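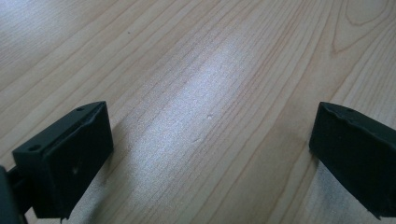

**New tables at the Hilosden reading room**

I stopped by the Hilosden reading room in June to see the new tables, and I have to say, I'm a fan! The old ones had gone gray and wobbly (I once lost a whole cup of coffee to the one by the window), so the neighborhood raised $787 to get started on replacements. The first 3 are in now, pale wood with a fine grain you keep wanting to run your hand along.

Fulgencio Gallegos built them at his shop on Orozco Street. He told me he went through a big stack of boards before picking the tops, looking for those long lines that open up into arches near one end. "I wanted people to look down and see a tree," he said. The finish is smooth and it does catch the light, so if you're reading something glossy you may want to scoot your chair over a little.

Dulce Alvarado, who runs the evening sewing group, already has her favorite spot picked out. She'd like everybody to use coasters, please, and to keep the pattern wheels on a cutting mat.

Two more tables are on the way once the room raises another $550. There's a jar at the front desk, and Fulgencio is selling cutting boards made from the offcuts for $30 each. I bought one and haven't dared cut anything on it yet. The room is open until 8 p.m.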